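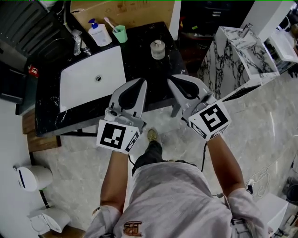
Slide 1: Black vanity counter, white basin, pump bottle and cup behind the faucet

Notes for "The Empty Counter and Other Promises"
Valentin Anghel, Dimari home show, 7 March 2026

Leave slide 1 up while people find seats. Ask who has been told to clear everything off the bathroom counter. Wait for hands. Then ask who still has it clear. Wait longer.

My position, so they can stop guessing: I don't buy the empty counter. I have read 14 checklists on bathroom tidying and most of them want the toothbrush in a drawer. A toothbrush in a cup is fine. A pump bottle next to a sink is where a pump bottle goes. Point at the little frosted jar with the silver lid and say I have no quarrel with that either.

What I do doubt is the tray. Every checklist has a tray. You put the bottle, the cup and the jar on it, and now you have three things and a tray. Octavian Filip will tell you it makes wiping down quicker. He is in the second session, so go and argue with him there. I tried it at home for 7 weeks and ended up wiping the tray as well.

Black counters, quick aside. People buy them because they think dark hides dirt. Mine shows every dried drop and every bit of toothpaste. The white veining may help a little, I wouldn't pay extra for it.
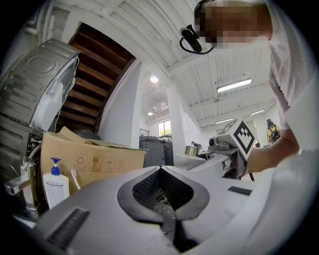

Now boxes. If a big cardboard box has moved into the bathroom, no amount of arranging bottles will fix the look of the place. Deal with the box first. The advice says "sort it when you have time," and I'd like to meet the person who has. My rule is duller: open it, take out what belongs in this room, carry the rest out of the room the same day. Flatten the cardboard. It goes soft near water anyway, whatever the umbrella symbol asks of you.

The Bindova people sell a stacking system for this. The starter set is 78 dollars. I asked what it does that a shelf doesn't and got a brochure.

Washing machine in the same room: keep the top clear if you can. If you can't, keep it to detergent. (Expect a question on noise. I don't know, say so.)

If running late, skip the part on mirror cabinets — it's weak and I haven't fixed it since August.

Questions. Someone will ask about bamboo. Keep it short, the room has to be free for Octavian.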